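3.2 Career breaks and the return to leading roles

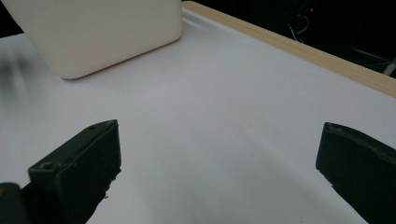 Figure 4. White block with rounded corners on a white tabletop.

The second part of the study looks at screen actors who stopped taking leading roles for at least five years and then came back. We drew on the Dirnell index, which lists cast credits for feature films released since 2000, and on the trade listings kept by Drarkex. Credits for voice work and for appearances as oneself were left out. After duplicates were removed, 325 actors met the conditions set out in section 2.

Of these, 174 returned in a supporting part before taking a lead again. A further 39 returned straight to a lead, in most cases in a sequel to a film they had made before the break. The rest had supporting credits only by the time the data were closed in January. We treat this last group as open cases, as some of them may yet take a lead.

The reasons given for a break were coded from published interviews. Family life and a move into another line of business were the most common, and they often appeared together. Two coders read each interview separately and met to settle differences. Where an actor gave different reasons at different times, we used the earliest interview. This probably understates poor health, which tended to be mentioned only in later interviews.

Genre made a clear difference. Actors known mainly for comedy were more likely to come back in a supporting part - often in an ensemble film - than those known for action or drama. Costa reports a similar pattern for television, although that study used a shorter break of three years and the two sets of results should be compared with care.

Streaming releases are a weak point in the data. The Drilent listings, which we used to fill gaps, do not always separate leading from supporting cast, and billing order was used in those cases. Section 3.3 repeats the main tables with these titles removed.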